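Flaltden Tenants' Association, September minutes

Present: Yaneth Rengifo (chair), Yolanda Llanos (notes), 6 residents.

1. Laundry room
Dryer 2 still eats quarters. Rarnetti has promised a repair "shortly" — the same word as in June.

2. Bike storage
Long discussion of whether a scooter is a bike. Voted 3 to 2 that it is. The rest abstained, loudly.

3. Snacks
Candy stays. Yaneth to buy more.

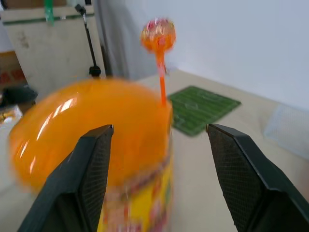
4. Next meeting
October, 7 p.m., lobby. Bring a chair.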